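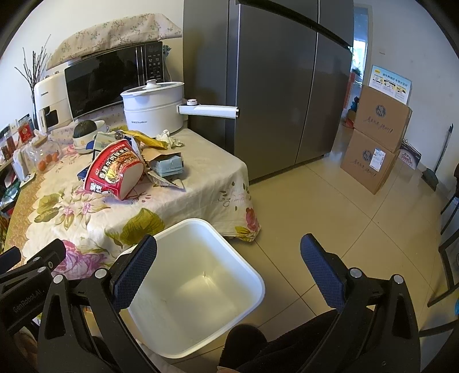

Figure 1. Hand-held gripper over an empty square bin, kitchen setting. Pivot caps and both finger pads in view.

Unit 11: Comparing hand-held grippers from the wrist camera
Module notes, Cliscombe, Mon 22 July

11.1 Scope

Unit 10 dealt with mounting and cabling. The present unit covers what the wrist camera can tell us about a gripper before any force measurement is made. Two hand-held grippers are compared in the practical: the Clisell, with a parallel four-bar linkage on each finger, and the Wallarmont, with a single pivot and a sprung tip. Figure 1 does not show either of them, but the points below apply to any two-finger tool with the camera behind the fingers.

11.2 What the view has to contain

For a trial to be usable, three things must be readable in the image at the moment of approach: both pads, the near rim of the target, and enough of the support surface to place the target in depth. In Figure 1 both pads are visible and the rim of the bin lies between them, with the left pad overlapping the bin and the right one seen against floor tiles. The tile joints run diagonally, and this is useful. A straight line of known spacing passing under the target gives a check on camera tilt without a calibration board.

The pads are dark blue and textured, the linkages black. Against a white bin the pad edge is easy to segment. Against dark clothing it is much harder, and the right finger in the figure has a black-clad leg behind it. Students who threshold on brightness alone will lose the outer edge of that finger. Use the inner edge.

11.3 Opening width

Opening width is the distance between the inner pad faces, measured at the tips, in millimetres. The Clisell opens to 110. Record the commanded width where the tool has an encoder and the observed width in every case. The two will differ. On the Clisell most of the difference is play in the lower pivots; on the Wallarmont it is bending of the tip, and so it depends on load.

Pivot caps make good tracking points. They are round, silver and rigidly fixed to the link ends, and a circle fit is stable down to a fairly small radius. In Figure 1 four can be seen, two on each side. Reject any frame in which fewer than three are found. Bright spots from other sources will be picked up too: note the highlight near the middle of the bin floor, well inside the region between the fingers. A size filter does not always remove it. A position filter does.

11.4 Thin-walled and open targets

An open bin can be gripped in two ways: across the outside, or by one wall with a finger inside. The outside grip needs an opening wider than the rim. The wall grip needs very little opening, but the load is off centre and the bin will turn as it is lifted. Score the two separately – a single success rate for "bin" has no meaning.

Empty glossy containers also upset stereo depth. Reflections on the inner walls are matched as though they were surface marks, and the floor of the container comes out too deep. Take depth at the rim.

11.5 Cluttered backgrounds

The table behind the bin in Figure 1 holds printed cloth, clear glass, crumpled wrappers and a glass-lidded pot. For the practical, treat each as a class of difficulty:

Printed cloth: flat flowers and leaves returned as objects by the detector.
Clear glass: missing depth, or depth of whatever lies behind.
Crumpled film: outline changes on contact, so the mask from before the grasp cannot be reused after it.
Glass lid: highlights move with the camera.

The Collado controller logs a confidence value for each detection. Values from the first 13 images after start-up should be dropped, as exposure has not settled.

11.6 Practical

Work in pairs. Each pair runs both grippers on the same bin, outside grip and wall grip, and keeps the camera height fixed at 400 mm above the rim at the start of each approach. Swap operator halfway. Report observed width at first contact, pivot count, grip type and outcome. Blank sheets are in the Unit 11 folder – the January version has the wrong column order and should not be used.

Reading before Unit 12: section 3 of the Collado controller notes, up to the part on latency.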